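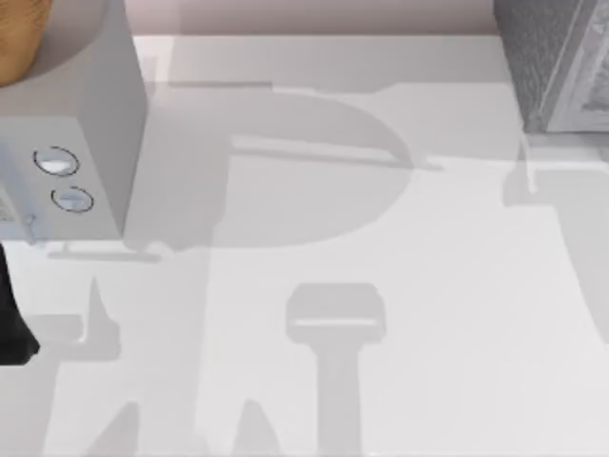

Wolfram Ostermann would like it put on record that a person can turn a microwave knob in less than a second, and that he has offered to do it for them. He made the remark on the Lolholm workshop's message board in May, underneath a long post about joint limits, and it is still the most liked reply on the thread.

I had it in my head when I went to see Mareike Baumgart and Urmila Nishad on a Monday evening, and I'm afraid I read it out to them before I'd got my coat off. They have been building a pair of robot arms called Virnari at the far end of Lolholm, between the pillar drill and the sink, and they say it will one day do small jobs on a kitchen worktop. So far most of what it has done has been on a screen.

"Wolfram's right about the second," said Baumgart. "He's said it to my face as well. I don't mind. He lent us his good calipers."

I should say that I came in doubting the whole business. I have been to a fair few home robot projects in sheds and spare bedrooms, and they have a way of running to the same plan. There is a very good video, then a very long gap, then a bracket for sale. The simulated kitchen is a newer stage, and I'm not sure it is a better one, as it lets people be busy for months without anything falling on the floor.

Baumgart didn't really argue. She does the mechanical side, and the arms themselves were clamped to a sheet of chipboard when I visited, one with its covers on and the other with its wiring out over the side. The wrist on the second had a split in it. She had printed that part herself and had also, she said, designed the split into it by putting a screw hole too near the edge.

"We had them both moving in February, sort of moving. You could ask for a position and you'd get one. It wasn't always the same one."

The kitchen runs on a laptop with a fan that you can hear from the door. Nishad wrote the part of the software that sets it up, which they call Plovora, and she took me through it at a speed I had to slow down twice. There is a worktop, a microwave with a pair of round knobs, things put on top of the microwave because that is where people put things, and the two arms. The program tries a movement, scores it, and tries again. The evening I was there the counter stood at 3866 attempts on one task, which was reaching for the upper knob and turning it.

I asked how many of those had worked.

"Depends what you call worked," Nishad said.

I said I'd call it worked if the knob turned.

"Then I'd want to look at the recordings before I gave you a number. The score says one thing. I've seen it get a decent score for leaning on the front of the microwave. It had found out that if you push hard enough in the wrong place the knob jumps a bit. That's a fault in my model of the knob, it's far too loose, and the arm found it before I did."

This is where I usually lose patience. A simulated knob turns the way somebody typed that it should turn. A real one has a stiff patch where the soup went in. If the software can't be trusted to know the difference between turning a thing and leaning on it, then every one of those attempts is an attempt at something other than the job.

"Yes," said Nishad, "but I'd rather it leaned on that one than on mine."

It is a fair answer, up to a point. The arms are driven by second-hand motors that came in a crate from Albers, and Baumgart had paid more for the crate than she wanted to tell me with Nishad listening. The motors are strong for their size. One of them has already pulled a table clamp off the bench. A bad guess on the laptop costs nothing, and a bad guess on the chipboard costs another wrist, which takes a night to print.

What I wanted to know was how much of the screen work had ever reached the bench. Baumgart got out her notebook. They had copied over 20 of the better movements and run them slowly on the arm that has its covers on, against a dead microwave with the plug cut off. Her notes for each were a line long and I was allowed to read them. "Missed left." "Missed left." "Touched, slid off." "Missed left, Urmila thinks the bench is not level." Further down there was one that said "turned!!" and beneath it, in different ink, "a bit".

"That was a good night," she said.

"The bench isn't level," said Nishad.

They did level it in the end, with slips of card, and the misses moved closer to the middle. I put it to them that a spirit level had therefore done more for the project than the simulator had, and there was a silence in which I could hear the laptop.

Nishad's view is that they would never have noticed a steady miss to one side if they hadn't had something to compare it with. When the arm on the screen and the arm on the bench are given the same instructions and end up in different places, the gap tells you where to look. I can see that. I can also see that Baumgart could have sighted along the bench with one eye shut, and I think she could see it too, since she'd started to smile at her notebook.

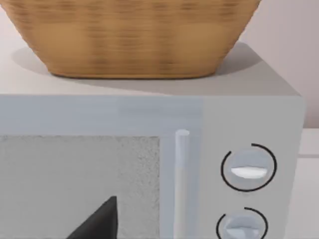 Basket on the microwave in Virnari's simulated kitchen, with one black gripper finger in front of the door.

We talked for a while about the basket. I had assumed it was decoration. Nishad says it's a nuisance, and she put it in to be one. With the top of the microwave clear, the arm is free to come down from above in any way it fancies, and it tends to choose routes that no real kitchen would leave open. Once something tall stands there, the elbow has to go somewhere else.

"Somewhere else was through the basket, to begin with," she said. "I'd left the collisions off. I had a very nice week, everything was going up, and then I turned them on."

How far did it drop?

"I went home."

There is also the matter of seeing. The real arms will have a small camera each, and the plan is for the software to find the knob by looking. In the simulated kitchen the light is soft and comes evenly from overhead. In Lolholm there is a strip light with a flicker and a window that faces the car park, and the shadows of the arms go all over the worktop as soon as either of them moves. Nishad can put shadows into the program, and has, but they are tidy ones. She has not yet got round to headlights.

I asked Baumgart, away from the laptop, whether she would have done it this way on her own. She took some time over it. She'd have built one arm, she said, and she'd have built it stiffer, and she would have spent the winter turning a real knob badly. Then she said she had in fact done exactly that some years ago with a different arm, and it was in her loft, and it had never turned anything.

"So I can't be too grand about it."

Money is the other thing people at the workshop ask about, usually by way of Wolfram. The pair keep a sheet taped inside the cupboard door. Motors aside, they had spent 367 euros by the time of my visit, and the biggest single item on the list was cable. Baumgart finds this embarrassing. I found it the most convincing thing I saw all evening. People who are fooling themselves don't as a rule write down the cable.

Before I left they ran the covered arm for me. It rose, stopped, hummed, went forward at the pace of someone looking for a light switch in a strange house, and put its finger on the rim of the upper knob. There it stayed. Nishad typed something. The finger pressed a little harder and the entire microwave slid back along the bench until it met the wall.

"It does that," said Baumgart. "There's nothing in it. We took the transformer out, it weighs about as much as a shoebox now."

I said the one in the simulator didn't slide.

"No," said Nishad. "It's fixed to the counter. I should probably unfix it."

She wrote that down on the back of her hand. My own opinion hasn't shifted very far. I still think they would learn more from a bag of sand in the bottom of that microwave than from the next thousand tries on the laptop, and I told them so. Baumgart said there was sand in the fire bucket by the door, and went to see if anybody would miss it.

Virnari is on the bench at Lolholm most Monday evenings. Members can have a look, and Baumgart asks that the slips of card be left where they are.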